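Relabeling the home network, and what I would do differently

I moved my home network to structured labeling in August and have now lived with it long enough to write down the results. Previous posts covered the conduit run to the garage and the switch to the Mokska patch panel. Labeling got one line in each, which in hindsight was the wrong proportion.

The starting point was 18 cables, all of them either unlabeled or labeled with masking tape. The tape had two failure modes. The adhesive dried out and the flag fell off, or the ink faded until a 1 and a 7 looked the same. Three of the cables had labels that were legible and wrong, left over from a previous layout. Those cost me more time than the blank ones.

The scheme I settled on has two parts: a location code and a port number. Office is O, garage is G, upstairs hall is H, and so on. G-03 is the third jack in the garage, counted left to right when facing the wall plate. The same code goes on both ends of the cable, on the wall plate, and on the panel. The label does not record what is plugged in at the far end. I tried that once and it was out of date within a month.

Colors are a secondary hint and carry no information that the label does not. Yellow is for uplinks and anything between rack devices, blue is for wall jacks, gray is for everything I had left in the box. I would not build a scheme on color alone. Cables get swapped late at night from whatever is within reach, and the label survives that where the color code does not.

For the labels themselves I used Sarantis self-laminating wraps. The printed part is white and the clear tail goes around the jacket and over the print. They come in several widths, and the width matters. The narrow ones are fine on slim patch cords but leave too little overlap on solid-core cable, and 9 of mine had started to lift by winter. I replaced those with the next size up and they have stayed put.

Placement: I put the label two inches back from the plug. Closer than that and the boot hides it once the cable is in the panel. Farther and it ends up inside the cable manager, where reading it means pulling the bundle forward. On short cords between the panel and the switch, 13 of them in my case, I label only one end. You can see both ends at once, so the second label is wasted effort.

The record is a plain text file. One line per cable, with the code, panel port, switch port, VLAN and date last changed. I looked at the free tier of Dravulico, which is an inventory tool with a limit of 1,000 entries, and it would have worked. It also wanted a database and a container to run it, on the same network I would be trying to fix when I needed the record. A text file and a printed copy taped inside the closet door were sufficient. 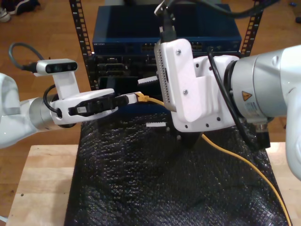 Should you label the cable before or after you pull it through the wall?

Both. Write the code on the jacket in permanent marker at each end before pulling, then apply the printed label after termination. The marker gets trimmed off with the excess at one end or the other, but by then the cable is identified.

I tested every run again after relabeling. One garage jack turned out to have a split pair, which had been holding the link at 100 Mb/s. I had been blaming the Ivthorpe access point for that. Re-terminating the jack took ten minutes and the access point now negotiates at full speed – the firmware rollback I did last fall was unnecessary.

Open items: the upstairs hall plate still has a handwritten label, and the printed sheet needs a new copy with the garage changes. I also have one cable in the attic that tests good and goes to a jack I have not located. It is entered in the file as X-01.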